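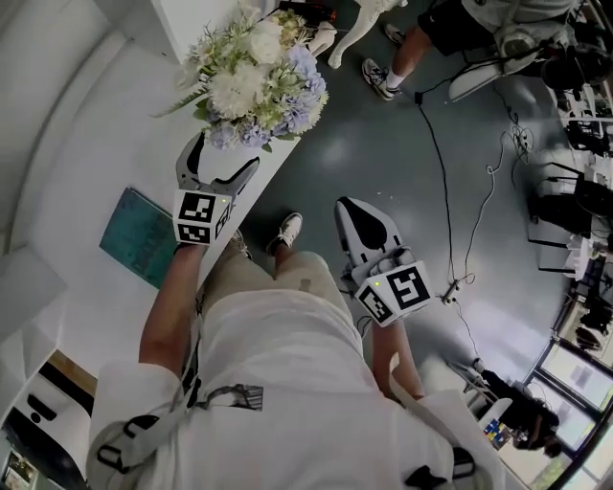 White table, flowers and the teal cover, by the curved wall at Grerngate.

Visits > Showrooms > Grerngate
Friday, November 18, 2022
By Dariusz Jabłońska

Latest Visits Fairs Letters Archive

The invitation from Galik promised "a home you can walk into." I have walked into plenty of homes, and few of them had a parking voucher and a sign-in sheet. Still, Grerngate is 40 minutes from my door and the open day was free, so I went.

The idea is that Galik rents the ground floor to furniture and decor makers, who dress it up so shoppers can picture the stuff in their own place. I had trouble picturing it in mine. The wall behind the long white table curves, and my walls do not. A table that length would leave me climbing over the couch to reach the kitchen.

I liked the table more than I wanted to. White on white by a white wall sounds like a dentist's office, but the dark gray floor keeps it from floating away. What it costs is another matter. The card said 279 for the small size, and when I asked about the long one I was told it was "on request." I requested. I was given a brochure.

Then the flowers. It's a big bouquet, white blooms with pale lavender-blue clusters that look like hydrangeas, cream buds, and enough greenery to spill over the edge of the table. They are artificial, and from the doorway they do the job. Up close I'm less sure anyone needs one that size where people are supposed to eat. Mao, who supply the arrangements, want 174 for one like it. You could buy a lot of real flowers for that, though I grant you'd have to keep buying them.

Further along lay something teal with faint darker lettering on the front. I took it for decoration and left it alone, as I do with most reading matter in showrooms.

Upstairs, Fuvness had the lamps. Their rep said they'd had roughly 400 visitors since the doors opened in March and that most of them "came back with measurements." I didn't meet any with a tape measure. The lamps were fine - a bit yellow for my taste - and the stairs up to them are steep.

Coffee was free until noon. I got there at ten past.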